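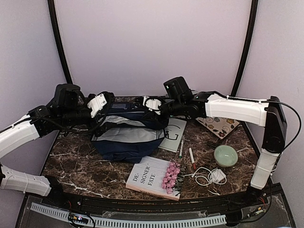
Home | Arms | Grippers | Benches | Support

Kelano Two-Arm Bench

Two arms, one tabletop, small household jobs. Ships in December, list is open now.

Can it do chores yet? Some. Packing a bag is the one we get asked about most. Books go in fine if the bag stays open. Soft bags are the hard part, the lining folds over and the grippers loose the edge. Cables still slow, best coiled first. Markers ok. Bowls ok, one at a time.

Our last run at the Greketham shop: 100 bag jobs, 29 needed a hand from a person. Not ready to leave alone in a kitchen. Good enough for a shop floor with somebody nearby.

Setup takes an afternoon. Spare gripper pads sold in packs of 17. Questions to Dariusz Dudek, mornings are best.

Comments

Revathi Namboodiri: does it do zippers?

Dariusz Dudek: Not yet. Snaps niether.

Narayanan Thomas: 29 is a lot of helping. My kid packs faster, still want one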